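4. Visible marks and the judgement of cleanliness

4.1 What people look at first

In the previous section we described how the 233 respondents ranked the surfaces in their own workplace. The ranking says which surfaces were judged dirty, but it says little about why. For this reason we asked an open question at the end of the form: "When you look at a surface, what tells you that it needs cleaning?" The answers were short, often only three or four words. Many respondents wrote the name of a colour. Others wrote the name of a substance, such as dust, grease, rust or coffee, although it is not possible to be sure of the substance only by looking.

Colour was given much more often for white and cream surfaces than for grey ones. We had expected this. A white surface gives a strong contrast to almost every kind of mark, and a small mark can be noticed from the other side of the room. On a grey floor the same mark is hardly seen. Several respondents from the Vodano site wrote that they did not know how dirty their old benches were until the tops were changed to a lighter colour. After the change they cleaned more, and they also complained more.

This is a difficulty for any study that uses complaints as a measure. If complaints go up after a surface is changed, the surface may have become dirtier, or the dirt may only have become easier to see. Our data cannot fully separate these two cases. The cleaning records from the Vodano site are complete only from September, when a new form was introduced, and the earlier records do not give the colour of the surface.

4.2 Grouping of marks

For the analysis we needed a simple way to speak of marks without guessing their origin. We put them into five groups according to their look: dust, smudges, scuff lines, specks and stains. Dust is a thin layer without a clear edge. A smudge has a soft edge and is usually weak in colour. A scuff line is narrow and longer than it is wide. A speck is small and dark. A stain is stronger in colour than a smudge. One surface can carry all five, and in practice this is common with light boards that are used lying flat (Figure 4).

Figure 4. White board with dust, faint brownish smudges, scuff lines, small dark specks and reddish-brown stains.
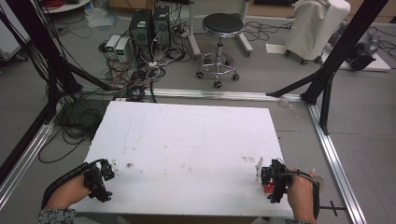

The groups were tested before use. Kaede Onishi and the second author sorted the same set of written reports separately and then compared the results. They agreed well on dust and on scuff lines. Agreement was weaker between smudges and stains, and most of the disagreement came from the word "brown", which people use both for a weak shade and for a strong one. We therefore added a rule: where the report gives no word for the strength of the colour, the mark is put with the smudges. The rule is not perfect, but it was easy to follow and it was followed in the same way by both readers.

We also considered a sixth group for scratches. A scratch is a change of the surface itself and cannot be wiped away, so from the point of view of cleaning it should be kept apart from a scuff line. The respondents, however, used the two words almost freely. One person wrote "scratch" and then added that it came off with a wet cloth. We decided to keep one group, and we return to this weakness in Section 6.

4.3 Conditions of the viewing test

The viewing test was held in one room at the Hoshino site. The lamps gave 600 lux at the height of the table and had a colour temperature of 3000 K. This is a warm light, and under it brownish marks are perhaps a little less strong than in daylight. We kept it all the same. It was the normal light of that room, and the persons in the test were used to working in it. The window blinds were closed for every session.

There were 12 persons in the test. Each person viewed one sample at a time and marked a line on paper, with "clean" at the left end and "dirty" at the right end. No time limit was given. Nearly all persons answered quickly for the darkest marks and slowly for the dusty samples, and two of them asked if they could touch the surface before answering. This was refused – we wished to study only what can be seen – but the request is interesting in itself. Dust seems to be something that people want to confirm with a finger.

Half of the samples had been wiped with Cellum, the cleaning liquid already in use at the site, and half had not been treated. The persons were not told which were which. The order was changed for each person by drawing cards.

4.4 Results of the viewing test

Dust alone moved the judgement only a short way toward "dirty". Stains moved it the furthest, even where they covered a small part of the sample. Specks came between, but with a wide spread: some persons ignored them completely and others placed any sample with specks close to the right end of the line. Scuff lines had little effect on their own. When they appeared together with smudges, the sample was judged dirtier than we would expect by adding the two effects.

The place of a mark also mattered. Marks near the middle of the sample were judged more strictly than marks near the edge. In the talk after the test, one person explained that an edge "gets touched anyway", and that she would forgive it. A similar idea was found in the written answers from the Joline site, where respondents said that door edges and table edges are expected to be worn.

Reddish marks need a separate comment. They were judged more harshly than brown or grey marks of the same size, and the persons gave different reasons. Some thought of rust and some of food. One did not like to say what he thought of. It seems that the judgement is partly about the mark and partly about the story which the viewer makes for it. A cleaning plan which treats all marks of one size in the same way will not agree with the opinion of the people who use the room.

We compared these results with the cleaning plan in force at the Hoshino site. The plan orders surfaces by area and by hours of use, and colour is not mentioned in it. Large grey floors are therefore cleaned often, while small white boards and shelves wait for the weekly round. The staff who answered our form asked for the opposite order. Whether that order would also be better for hygiene is a separate question, and it is treated in Section 5 with the swab samples.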